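Refill station (workplace automation)

From the Drondonthorpe work wiki, an open encyclopedia of jobs and tools. Last edit 01/02/2020. Needs more sources.

A refill station is a table or bench where liquid soap and similar products are moved from a large container into smaller pump bottles. Common in hotels, cleaning depots, shared offices. Long done by hand. Partly automated at larger sites, and the split between machine and person is what this article is mostly on.

Manual method

Pump head off, pour, pump head back on, turn until it seats. One worker, one table, few tools. Jug or bulk bottle on one side, finished bottles set in a basket or tray. Hard parts are the narrow neck and the long dip tube, which has to go in before the collar will thread. Bottles come in mixed shapes and colors and the worker just adjusts the grip.

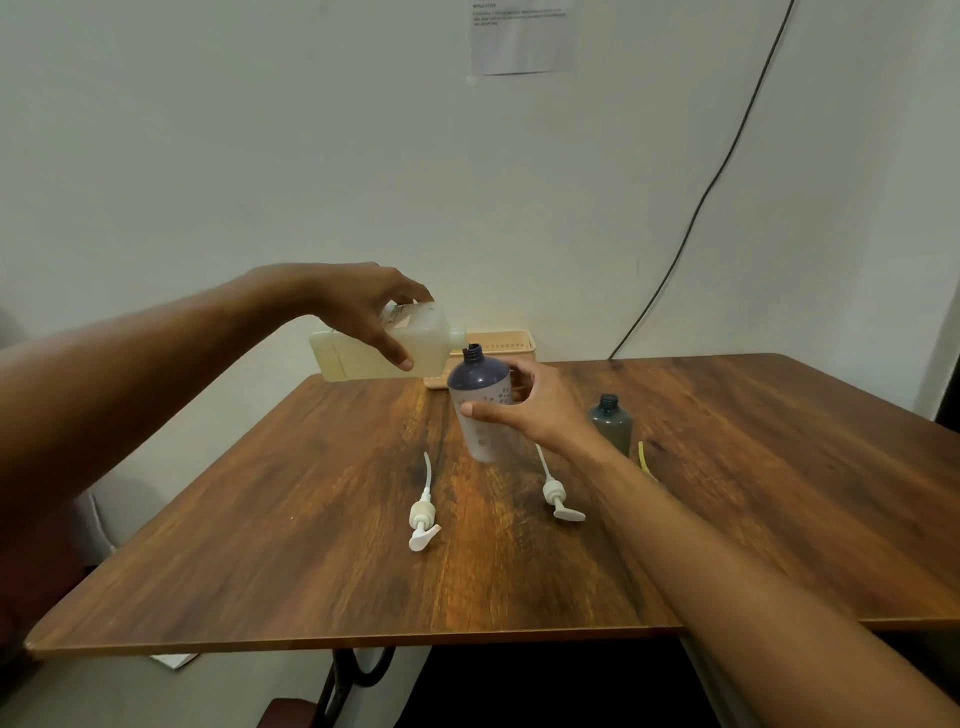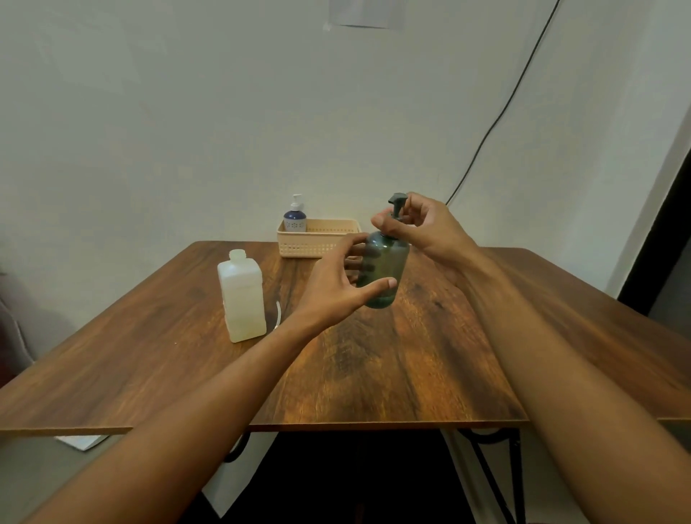
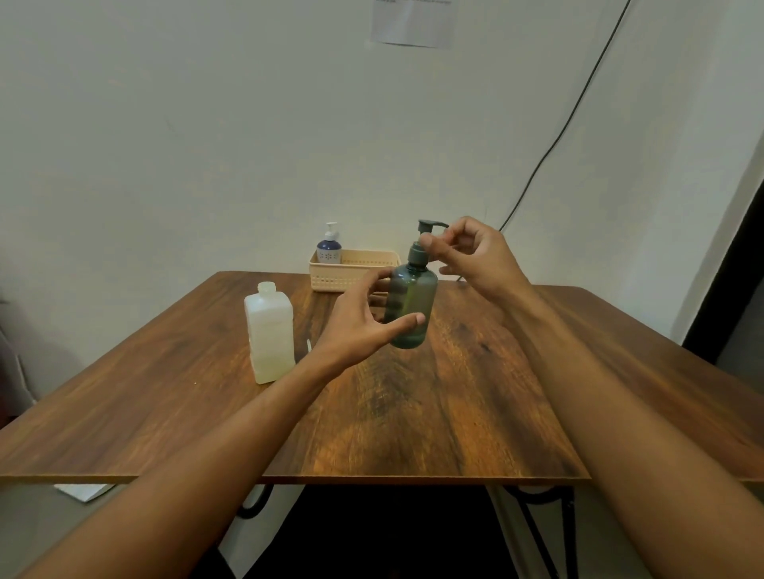 Hand refilling at a table. First picture: jug held at the mouth of a bottle, two pump heads lying on the tabletop. Second and third: a green bottle held in the left hand, right hand at the pump head.

Automated method

The Gebru filler, used at Drondonthorpe since a December trial, does the pouring only. Bottles stand in a rack, 13 to a rack, nozzle comes down, stops at a set level. A later add-on, the Beren capper, starts the thread and turns the collar. It handles 5 bottle shapes. Anything else goes back to the table. See also Gamura (rack system).

Output at the Drondonthorpe depot is given as 400 bottles a shift with both machines running. No figure was kept for the hand line before that, so teh gain is hard to state.

Effects on workers

Less lifting of full jugs, fewer sore wrists reported. Less sitting too; people who used to stay at one table now walk between racks. Of 19 staff on the old refill line, most moved to loading, checking and label work. Some kept the table for odd bottles and are now the ones asked when a pump sticks.

Complaints: noise, pace set by the rack, less talk during the shift. Also training. New starters learn the machine screen first and may go weeks without fitting a pump by hand, then get a jammed capper and dont know what a crossed thread feels like. The depot added a hand session to the first week because of this.

Pay grades were not changed at first. Later a seperate grade was made for machine setters. Still disputed.

Limits

Dip tubes. Curved ones catch on the neck and the capper stops. Soft bottles also deform under the clamp.

See also: Bottle rack; Bulk soap; Hand work; Job rotation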